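Ticket 1046 - Hondus Viewer: saved pages print pale or come out blank
Product: Hondus Viewer with Flemico print add-on
Opened: 21 Jun 2018
Status: Closed, with a note for July

Hello again, and thank you so much for picking this up so quickly. I'm going to put everything in one place, because I know I've been sending bits and pieces and that can't be fun to read.

We keep our room pages in Hondus Viewer and print them for the binders, one page per room, with a picture at the top and the notes underneath. Until the last update this worked just fine. Now the notes print dark and crisp, the way they always did, but the pictures come out either very washed out or as an empty white box. On screen everything looks lovely. The printer is a Tridier, the one we've always used, and it prints photos from other programs without any fuss.

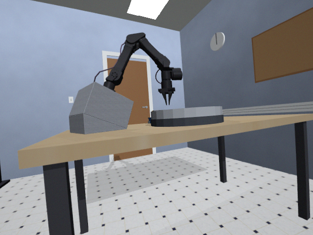
Attachment 1: page with the tan tabletop and dark legs, as shown on screen

What I've tried so far, in the order I tried it:

Restarted the computer and the printer. No change.
Took the Flemico add-on off and put it back. The settings window looked a little different afterward, but the print was the same.
Printed from a different computer down the hall. Same white box.
Saved the page as a file first and printed the file. This one did come out with a picture, only very pale, as if someone had left it in a sunny window.

There are 129 pages in the binder set, so you can imagine I'd rather not save each one by hand - though I will if that's what it takes!

Reply from support: Thanks for such a thorough write-up. Please open Print Options, find "Ink saver," and tell us whether it is on. The update may have switched it on without asking. 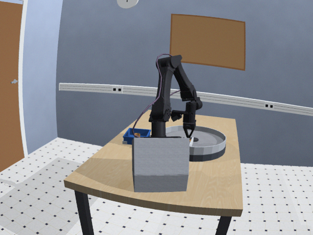 Ink saver was on, and I certainly never touched it. I turned it off and printed the page again, and what a difference. The slate-blue back wall has its color back, and the grain on the table shows up the way it does on my screen, where before it was just a smear of beige. So that's the pale pictures taken care of, and I'm very grateful. The white boxes are still with us, I'm afraid, on 6 of the pages.

Reply from support: Good news on the first half. For the white boxes, please go to Files, then Yeoh Cache, and choose Clear. Close the viewer completely, wait a moment, and open it again before printing.
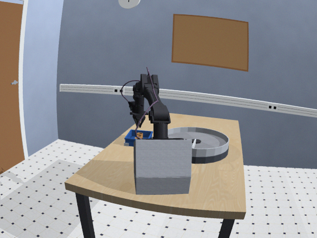
Attachment 3: robot arm over a blue bin beside a round gray tray

I cleared it, closed everything, made myself a cup of tea, and came back. All but 2 of the pages printed properly. Those last ones needed the picture taken out and put back in, and then they were fine too.

Reply from support: Glad to hear it. The ink saver setting should stay off after the July update. If it comes back on, please reopen this ticket and we'll pick up from here.

Will do. Thank you both for your patience with me, and I've taped the cache steps inside the binder cover so I don't have to go looking for them.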